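Ticket: Wiegand handheld radiation detector, false alarms at Onley gate
Status: open, waiting for vendor
Last updated: Nov 14, 2019

Problem: We use two Wiegand detectors for checking scrap metal trucks at the Onley gate. Since the firmware update, one of them gives a gamma alarm with no truck near. The second one, same model and same firmware, stays quiet in the same place.

Tried so far: Full reset, new batteries, background measurement repeated for 30 minutes away from the gate. The alarm came back after each step.
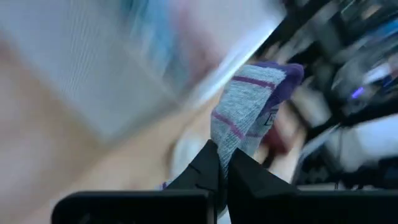
The alarm log shows short peaks, always in the same energy channel, and I do not believe a real source would look like this. I compared with the check source from Brarnham and the bad unit reads it too high. Please note also that the new log viewer draws the background curve in a light gray, much like the gray knit sock, and on our old screen it is very hard to see. Can the color be changed in settings? I did not find it.

Next I charged the unit from the 110 volt outlet in the office and left it on the charger. The peaks became more frequent. With the charger removed they were fewer, but did not stop.
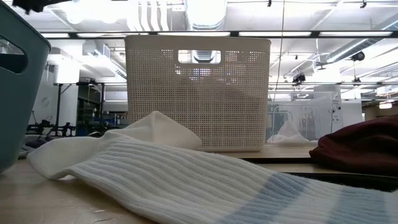 Ribbed sock with blue bands, on a light wooden tabletop.

Reply from Stenetti support: possible noise in the high voltage board. They ask for the raw log file and the serial number. Both sent today.

Until it is solved, the bad unit is locked away and all trucks are checked with the other one. Please do not close this ticket before the replacement board is tested.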